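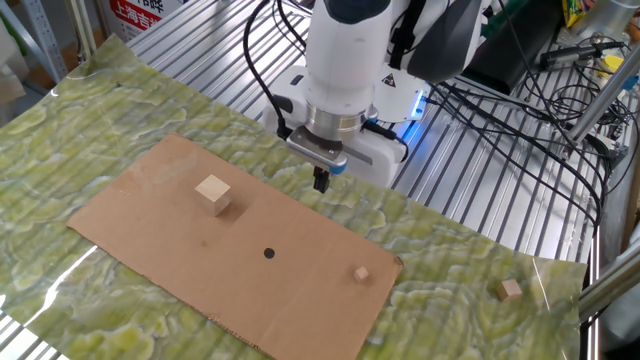
Plasto to Take Back Used Cardboard Starting in March

January 31, 2025 — Packaging supplier Plasto will collect flattened cardboard from small shops beginning in March. The service is free for current customers. 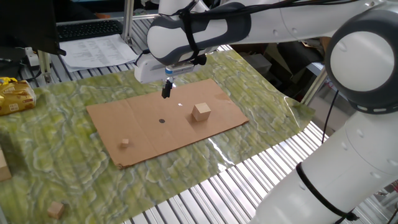 Over 957 shops have signed up. Pickups will run every two weeks, with Rathnayake handling transport.

"Shop owners asked us for this," said Nesrin Kozan, operations manager at Plasto. "They were paying to have it hauled away."

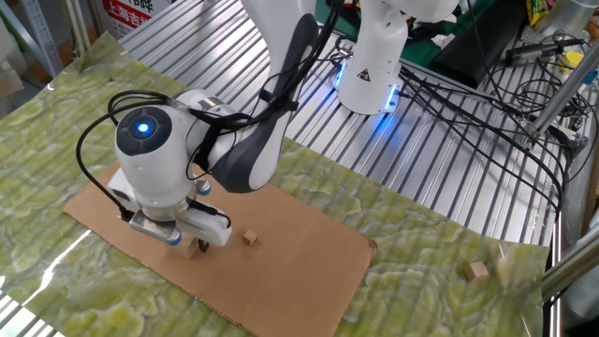 Tape can stay on. Waxed or food-soiled board will not be accepted — drivers will leave it behind. 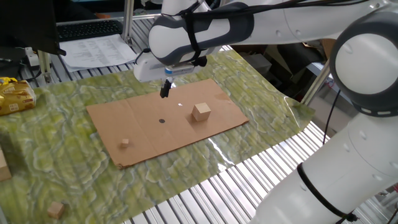
Cardboard sheet on a green marbled mat.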